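Filed under: Build Log / Pultthorpe Robotics Club / Gripper
Print this entry | E-mail this entry

January, 4:40 p.m.

Grip tests for the Gestside challenge, bottle class. Replaced the finger pads after the last entry and raised the closing force one step to 6 N. Wrist camera left on for every pick.

Procedure: approach low, close at the base, hold 3 seconds, lift. 13 attempts logged. The misses all came on the approach, with the finger landing short and nudging the bottle along. No drops once closed. Motor current limit stays at 3000 mA until we have a fuse to match.

Bunting's planner still treats a bottle on its side as a box. It picks the centroid, too far toward the cap for our fingers. Offset added by hand in the config. Needs a proper fix before Lundmont.
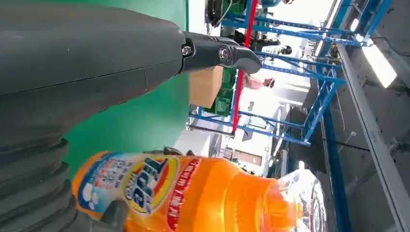
Fig. 1. Wrist camera, finger against base of Tide bottle. View is rotated; correct in software.

To do: rotate the feed 90 degrees before labeling. Check the screw on the finger for thread lock. Repeat with a half-full bottle.

Comments (3)

Which pad thickness? We lost grip on glossy plastic with the thin ones.

Thick ones, glued and screwed. Will add the part number to the parts sheet.

Please push the config with the offset. The copy on the shared drive is old.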